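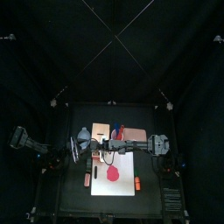 Gretness Community Help
Home and Garden > Walls, paint and fabric

Blacking out a spare room on a budget: fabric or paint?

Asked in May. 2 answers, 3912 views

Hi all! I'm turning our back bedroom into a little home cinema and I'm so keen to get going that I've already moved the bed out. It's a smallish room with one window facing the street, flat white walls and a white ceiling that bounces light everywhere. Even with the blinds down, the projector picture looks washed out as soon as anything bright comes on, because the whole room lights up with it.

I've been going back and forth between matte black paint and hanging black fabric on the walls. We're renting in Plomitz and the agent has said I can put small holes in the plaster as long as I fill them when we go, but painting has to be put back to the original colour. So I'm leaning towards fabric, but I have questions!

What sort of fabric? The shop has black poly-cotton, black velvet and something called blockout lining, and the prices are wildly different. How do I get it on the ceiling without it sagging in the middle? And do I need to do the whole room or can I get away with the front half?

Budget is tight-ish. I also have a cream carpet, which I can't change, and a toddler who will absolutely pull on anything that hangs within reach.

Cheers in advance!

Answer 1 (accepted, 89 people found this helpful)

Oh, you are going to love this project. I did ours two winters ago and I still grin every time I turn the lights off in there.

Fabric first. You want velvet or the nearest thing you can afford, at least on the screen wall and the first stretch of ceiling in front of it. Poly-cotton looks black on the roll and then goes a sort of dark grey the moment light hits it side-on. Velvet has a pile, so it soaks the light up beautifully. Blockout lining is for the window only – it's made to stop light coming through, and the coated side can be quite shiny. Ask for offcuts of all of them, pin them up next to your screen and play something with a lot of snow in it. You'll see the difference straight away!

Get the pile running the same way on every piece. I didn't check, and one of my panels looks noticeably lighter than its neighbour. Brush your hand along it, work out which way is smooth, and chalk an arrow on the back before you cut anything.

For the ceiling, don't try to hang one big sheet. Make panels. I used pine battens, 42 mm by 19 mm, screwed into simple rectangles with a cross brace, then stretched the velvet over and stapled it on the back. Start in the middle of each long side and work out to the corners, pulling firmly but evenly. They go up with a screw into the joists at each end, so there's only a handful of holes to fill later. Find the joists properly first. Mine weren't where I expected them to be and I made a right mess of one corner.

You don't need the whole room. Screen wall, then side walls and ceiling out to the first couple of metres, and you've got most of the benefit. The back wall matters a lot less. I left ours white for ages and then did it in dark charcoal curtains from the op shop.

With the cream carpet, get a big dark rug and put it between the couch and the screen. It makes more difference than you'd think, and you can roll it up when you want the room for something else.

For the little one, panels beat curtains hands down, because there's nothing loose to swing off. Start the wall panels above the skirting and screw them top and bottom.

Also, velvet collects lint like mad. Keep a lint roller in there, and keep the cat out.

Answer 2 (3 people found this helpful)

Just paint it. Fabric is a dust trap and you'll be sneezing by spring. I used a Fakgate flat black and it was done in an arvo, 2 coats. Putting it back to white is a pain but you've got ages before you move out.

Comment from the person who asked

Thank you both! I got offcuts from Wan Fabrics and did the snow test, and the velvet won by a mile. Going with panels. My projector is rated at 3000 lumens, so I think I'll be able to run it on eco mode as well, which is a nice bonus – it's a noisy old thing. Off to hunt for joists!

Reply from answer 1

Brilliant! Buy more staples than you think you need.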